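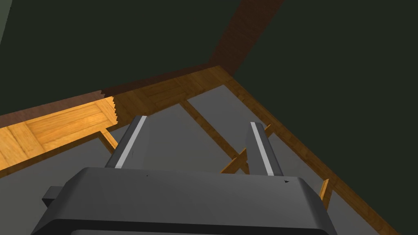 Simulated room, view over the open gripper, with the wooden rails and the gray surface.

Progress report on equipment planning
Project: Vidano
Prepared by: Natsumi Tanabe, Sencombe
For: Inance, equipment grants
Date: Mar 13, 2024

1. Purpose of this report

In December you approved the planning phase of Vidano and asked us to come back with a purchase plan before any large order is made. I report on what we have done, what we have spent, and what we would like you to decide. I apologize that the section on insurance is still short. I wait for one document from the supplier.

2. Work done in this period

Our main work was in simulation. We wanted to know which arms and which grippers we need before we pay for them, so we built furnished rooms in the simulator and put a robot with two arms inside. The rooms have household furniture and fixtures, and also wooden structures with rails and crossbars, where the space for the hand becomes narrow. We ran 977 trials. Each trial was kept with its settings, so the supplier can repeat it with their own model if they disagree with us.

The trials changed our opinion in two points. In the first application we asked for two grippers of the same type. Now we think that one arm should carry a slender tool for the narrow places, and the other arm a stronger gripper with two fingers. The second point is the reach. The short arm of the Mohammadi offer is cheaper, but in many trials the base had to stand too close to the furniture, and then the elbow had no space to turn. We prefer the long arm. 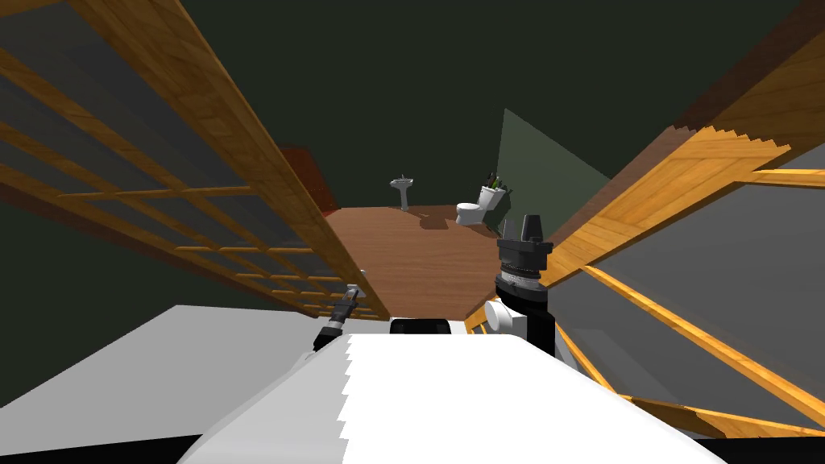
The bathroom layout was the most useful for the question of reach, and we will keep it as our standard test when the real equipment arrives. We will need to build a simple copy of it in the laboratory. The wood and the used fixtures are a small cost and can be paid from the consumables line.

3. Budget

The planning phase used 60 percent of its money. The largest part was computing time, and the rest was travel to the Mohammadi showroom and one license for the simulation software. We did not need the outside consultant, so this amount is still free. With your permission I would like to move it to spare parts. The fingers and the contact pads will wear out first, and in the original budget we had only one set for the whole project.

The long arm and the mixed grippers together make the equipment line higher than in our application. The supplier has promised a written price, but until now we have it only by telephone, and I do not want to put a number here that I must correct later.

4. Delays and risks

Delivery is the biggest risk. Mohammadi gives a delivery time of about 127 days after the order is signed. If we sign late, the installation will fall in the period when our floor is being renovated, and the equipment must go to storage.

A smaller risk is the difference between simulation and real work. Friction in our model is simple, and I expect that the real fingers will slip more often. For this reason we ask for a trial period in the contract, with the right to exchange the grippers but keep the arms.

5. Decisions we ask from you

Permission to change from two equal grippers to two different ones.
Permission to move the consultant money to spare parts.
An answer in the next 4 weeks, if it is possible, so that we can sign before the renovation plan is fixed.

The written price and the insurance document will be sent to you when I receive them. The full table of the trials is in the shared folder under Vidano, planning phase.

Natsumi Tanabe
Sencombe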